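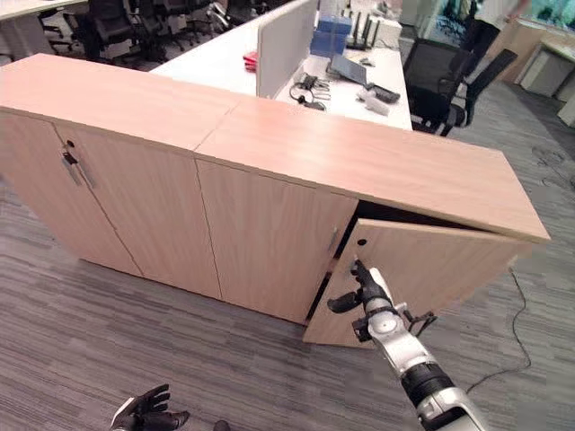

Right hand on the end door of the low cabinet, fingers hooked around the edge.

Workshop Tips: Getting a Robot Hand to Open Cabinet Doors

These are working notes from the shared shop at Wurnham. Most of them apply to any two-armed build with jointed fingers. Last revised Jun 15, 2019.

Pick the right door. Start with an end door. The arm has open floor on one side and the door can swing without meeting a chair. Middle doors come later, once the arm path is settled.

Slim bar handles are hard on fingers. There is very little room behind the bar, and a fingertip that goes in crooked will wedge. Parisa Golestani's fix is to skip the handle once the door is ajar and pull on the edge of the panel. Curl the fingers before contact and bring them in from the open side.

Keep the thumb out of it. If the thumb closes too early it pushes the door shut while the fingers are pulling. Hold it clear of the panel until the door has moved a hand's width.

Check the locks. Turn every lock to open and take the key out. Zixuan Xu burned up a finger motor pulling on a locked door, and the spare took 11 days to come from Ketitz.

Set a pull limit. We stop the arm if the door hasn't moved after 300 milliseconds of steady pull. A longer wait lets the hand slip off and snap back.

Oil the hinges first. A dry hinge sticks and then jumps. One drop on each pin, work the door by hand a few times, wipe off the extra.

Watch floor cables. A cable on carpet will catch a base wheel or a foot. Tape it flat or run it behind the furniture — a loop left near the arm will find its way into something.

Park the other hand. Give the idle arm a fixed rest position and write it down. Low and forward works for us. Straight down does not, as the fingertips drag on carpet when the base turns.

Shiny tops. Laminate under ceiling lights can confuse a depth camera. Refugio Bautista lays a matte cloth over the top while tuning and takes it off for the final runs.

Wrist connectors. Small plugs on the outside of the wrist get knocked by door edges. Add a wrap of cloth tape and check them after every 24 pulls.

Finger pads. Replace them when they go smooth. The thin rubber sheet from Clamasness cuts easily with scissors and holds with contact cement.

Next page: drawers and sliding doors.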